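**Zasau Hall** is a music school and small concert venue in the former Venckus thread mill. It offers instruction in jazz performance, arranging, and improvisation to students from age eight through adulthood, and it is best known for its resident youth big band, the Zasau Hall Orchestra. The school was founded by the trombonist and arranger Dzintra Jaunzems, who led it for its first decade. Its current artistic director is the pianist Thanakorn Meesuk.

## History

### Origins

Jaunzems began teaching improvisation in her apartment after leaving the touring band Viven, in which she had played second trombone and written much of the later repertoire. Her first class had five students, all of them from the same middle school, where the band program had been cut to a single weekly period. Lessons moved to a church basement the following fall, and then to the back room of a piano repair shop, where the group gave its first public performance in June.

The repair shop performances drew a regular audience from the neighborhood. Jaunzems charged no admission but asked listeners to bring sheet music, reeds, strings, or valve oil. Much of the school's early library came from these gifts, including a large set of dance band stock arrangements with handwritten corrections by earlier owners.

### Move to the mill

The Venckus thread mill had stood vacant since its machinery was sold. Its owners divided the building and offered the ground floor of the east wing to Jaunzems on a long lease, on the condition that the school pay for heating and a new stair. The money was raised through a series of benefit concerts by former members of Viven, who reunited for the purpose and played 3 nights in the unheated building before work began.

The school took its name from Zasau, the town where Jaunzems's grandfather had led a brass band. It had operated until then without a formal name, and early programs list it only as "Miss Jaunzems's Saturday Band."

### Later years

Meesuk joined the faculty as a piano teacher and accompanist. He introduced the school's ear training course, in which beginning students learn melodies by singing them before they are given instruments or notation. He became artistic director when Jaunzems stepped down to return to writing. She continued to coach the trombone section and to conduct the orchestra at its fall opening concert, held each year on 23rd September.

Under Meesuk, the school added an adult evening division and a vocal program. A proposal to offer college credit through a neighboring institution was discussed for several years and dropped.

## Building

The school occupies the ground floor and part of the basement. The main performance room, called the Spinning Room, seats 212 people in its usual arrangement. It has a low wooden stage along the north wall and no fixed seating. The original ceiling beams were kept, and heavy curtains can be drawn along the windows to shorten the room's reverberation for amplified groups.

Teaching takes place in a row of studios along the former loading corridor. The studios were built with double walls, but sound still carries between them through the old pipe chases, and drum lessons are scheduled at the far end of the corridor for that reason. The basement holds the music library, instrument storage, and a workshop where basic brass and woodwind repairs are made.

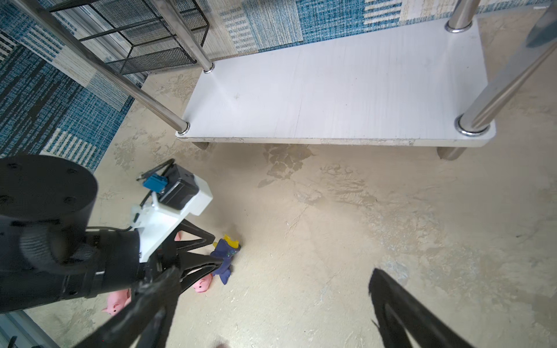
*Bottom tier of a metal shelving unit with a white shelf board.*

The library contains 1,212 arrangements for large ensemble, along with a smaller collection of lead sheets and method books. It is open to visiting bandleaders by appointment. Parts may be copied on site, but original manuscripts do not circulate.

## Programs

### Instruction

Students are placed by audition into one of several ensembles, each of which rehearses twice a week. Private lessons are optional for younger students and required for members of the orchestra. All students take ear training in their first year, whatever their earlier experience.

The school is noted for introducing improvisation early. Beginners are asked to play short solos within their first month, at first using only 2 notes, with the choice of notes widened as the student gains control of rhythm and tone. Jaunzems described the method in a pamphlet written for parents, which has been reprinted several times and is used by teachers elsewhere in the region.

Tuition is set on a sliding scale. Instruments are lent without charge to students who need them, and families are responsible only for reeds, strings, and other supplies.

### Zasau Hall Orchestra

The Zasau Hall Orchestra is a big band of standard size, with five saxophones, four trumpets, four trombones, and a rhythm section. Members are usually between fourteen and nineteen years old. The repertoire mixes swing-era material from the library with newer pieces, many of them by faculty and former students.

The orchestra plays a season of home concerts and makes a short tour each summer. It does not enter competitions. Jaunzems set this policy in the school's early years, and Meesuk has kept it, although it has been questioned at times by parents who felt that contest results would help their children's college applications.

### Filtik sessions

The Filtik sessions are informal evening jam sessions open to the public. They are named for the café that hosted them before the mill was renovated. A house trio plays the first set, after which musicians may sign up to sit in. Tunes are called from a posted list that changes every month, which allows students to prepare in advance. Listeners are admitted free.

## Recordings

The orchestra's first album, *Stock Parts*, was recorded in the Spinning Room and issued in a pressing of 500 copies. It consists of seven arrangements from the original donated collection, played with the handwritten changes found on the parts. One track, a slow waltz by an unidentified arranger, became the group's customary closing number.

A second album, *Saturday Band*, features compositions by Jaunzems from her years with Viven, rescored for the larger group. Meesuk plays piano on two tracks. The album was mixed with the sound of the room left largely untreated, and reviewers were divided over the result. Some praised its warmth, while others found the brass too distant.

A set of Filtik sessions was also recorded for local radio. The broadcasts have not been released commercially, but copies can be heard in the school's library.

## Former students

Many former students have gone on to careers as performers, bandleaders, and school music teachers, and several have returned to the school's faculty. Former members of the orchestra hold an annual reunion concert in June, for which the current students serve as ushers and stage crew. The final piece on the program is played by both groups together.

## See also

- Big band
- Jazz education
- Viven (band)
- Venckus thread mill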